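Small bathrooms, big ideas

Bình Võ has lived with a tiny shower for 24 years, and she still gets excited about a good shelf. "People spend all their money on tile," she says, "and then the shampoo lives on the floor!" Her line of bath organizers, Wedidon, began at her own table and now sells 732 pieces a month, most of them to renters who can't drill into a wall.

Her partner in the business, Diệp Sầm, tests every tray at home for 4 weeks before it goes on sale (his kids use a lot of conditioner, so it's a fair trial).

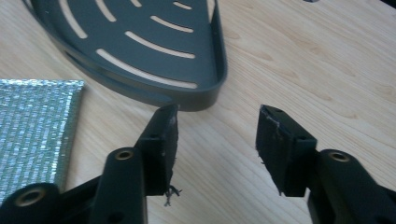
Drainage is the part Bình can talk about all afternoon. A flat floor holds bottles steady, but it needs plenty of openings or the soap turns to mush. She loves long curved slots like the ones in the dark gray tray, which follow the line of the rim, and she likes a raised lip so a razor can't slide off. Next she wants to try it in green.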